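Lists > Girnport Trails > Lane Upkeep > July

Re: the brush on Ogbonna Lane
Posted in July by Damilola Oyelaran, 7:20 am

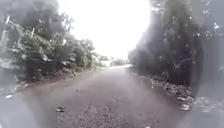
Girnport Footpaths Club - Lane Upkeep Group

Hi all,

I walked up Ogbonna Lane before breakfast, so I can answer at least half of what was asked last night. First the question, for anyone who gets the digest and missed it:

> Has anyone been up Ogbonna Lane lately? We're thinking of
> bringing the Lekasbridge walkers through and a couple of them
> don't love rough ground. Last I remember, the left side going
> up was getting really bushy and there was a lot of leaf litter
> washing down. Is it worth a work morning first, or should we
> send them by the Drestedine road and be done with it?

I'd keep them on the lane! The pavement is fine for walking, pretty smooth for most of the way. You do get a coarse, gravelly-looking patch at the near end, right in the middle, and I'd mention that one to anybody with a stick or touchy knees, but you're over it in a few steps. After that it's plain gray road all the way up to the bright bit where the trees open out.

The bushes are another story. It's thick green on both sides now, and on the left there's that strip of bare reddish dirt and dead stuff between the shrubs and the road. You can hardly tell where the dirt stops and the pavement starts anymore (I remember a nice clean edge there, or maybe I'm flattering our work from last time). There's a clump of pale leaves or some such at the near end of the strip, up against the foot of the bushes, and that's where I'd start raking. The road itself has hardly anything on it, just a few odd bits I didn't bother to kick aside.

So yes to a work morning, but a small one. I paced the left side at 137 steps from the near end to where I quit and turned back for coffee, and I think four of us with rakes and two with loppers could get through that before lunch. Please don't cut hard into the bank - just the soft growth leaning out. I've got 20 of the big paper yard bags left in my garage, plus the good wheelbarrow, plus the one with the wobbly wheel that somebody keeps returning to me.

If you can come, reply to me and not the whole list, and tell me whether you have your own gloves. Mine are all lefts at this point.

Damilola

Contact the list owner | © Girnport Footpaths Club | Back to top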